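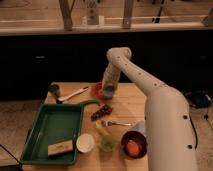

Small operator Tredier moves its customers to eSIM only

Tredier, the mobile operator that sells prepaid plans to students and seasonal workers, will stop sending plastic SIM cards in January. New customers will receive only an eSIM, which they install by scanning a code.

Sinan Gezer has been responsible for customer service at Tredier for six years. I spoke with him by telephone on December 19, 2025, and he was in the middle of answering complaints.

"We had 524 messages after the announcement," he said. "Most were questions. Some people were angry, and I understand them."

The angry ones are mostly owners of older phones which can't use an eSIM. Gezer told me that existing cards will continue to work, and that the company keeps 3000 plastic cards in stock for replacements. When I asked what will happen when this stock is finished, he was silent for a moment.

"Then we must decide again. I do not want to promise something today that my colleagues cannot keep."

Tredier has no masts of its own and rents capacity from Fevenari, a larger network. According to Gezer, Fevenari did not ask for the change. The reason was postage. Many customers order a plan in the week when they arrive in the country, and the letter comes to an address where they no longer live.

"My own cousin waited 11 days for his card," he said. "He bought one from Fanamia at the station. So we lost even my cousin."

The trial began in spring with 200 customers. Gezer admits that the first version of the instructions was poor. It told people to delete the old profile before the new one was active, and several were left without a number over a weekend. The text has been rewritten and now fits on one screen.

I asked also about the price. The cheapest plan stays the same, but moving an eSIM to another phone will be free only twice a year. Gezer does not like this rule and said so in the meeting.

"I lost that discussion," he said. "Maybe I will try it again in summer."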